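Plimolcombe track: notes for the spring season

The running track at Plimolcombe reopens for regular use in March, and the opening hours stay as they were last year. The gate on the Rarner side is unlocked at 6:30 in the morning and locked again at dusk. The other gate is for deliveries only and will stay shut.

Most of the questions we had over the winter were about the surface. The red synthetic coating was last renewed 13 years ago, and people wanted to know if it would be replaced this year. It won't be. The surface was inspected in the fall and passed for club training and general running. The inspector noted scuffs and darker patches in several places and said they were ordinary wear. Two seams near the long jump runway have lifted slightly and will be glued down before the season starts. Until that work is finished, please keep off the runway. The jump pit stays covered for the same period.

A full resurfacing is in the long-range plan. The town has asked for a price from Kan, the firm that did the last one, and from one other company. We will print the numbers when we have them.

The white lines will be repainted in part. The start and finish lines are done every year, and this time the relay zone marks will be done too, along with the short lane marks on the curve, which have been hard to pick out in low light. The long lane lines can wait another year. Painting takes a dry day and the paint needs overnight to cure, so expect the track to be closed for two days with a notice on the gate. If it rains we start over.

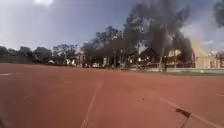
Leaves and twigs are the main job between now and then. The trees drop small sticks on the surface all through the windy months, and they are easy to miss when you are looking ahead instead of down. A stick under a spiked shoe can turn an ankle, and one that gets ground in leaves a mark. If you see one, pick it up and toss it onto the grass on the outside of the track. Please don't toss it to the inside, where the mower will find it.

There is a push broom in the green box by the Rarner gate. Anyone may use it. Sweep along the lanes and not across them, and carry the pile off the surface when you're done. The stiff yard broom in the same box is for the paved path only. The leaf blower is kept locked up and is used by the grounds crew every other week.

Moss has been a problem on the shaded stretch for several years. Last season it was treated with a cleaner called Tusus, which worked well enough that we are buying it again. The treatment cost $269, including the rental of a sprayer. It will be put down once in early spring, and the shaded stretch will be taped off for the rest of that day. Dogs should be kept away from it, though they aren't allowed on the track in any case.

A few rules, repeated from last year:

Spikes may be no longer than a quarter inch. Longer ones tear the coating.

Walkers and strollers use lane 4 or farther out. The inside lanes are for people running.

Bikes, scooters and skates stay off the surface at all times, including when the track is empty.

Water is fine. Please take sports drinks and coffee to the benches, as sugar holds dirt and the stains have to be scrubbed out by hand.

Chairs and tents may not be set up on the coating. The legs leave dents.

Parking has come up again as well. The lot holds 40 cars and fills early on meet days. Keep the service lane clear so the mower and the line painter can get through.

To report a loose seam or a soft spot, leave a note in the box at the gate with the lane number and the nearest marking. "By the bend" is hard to act on, as there are two.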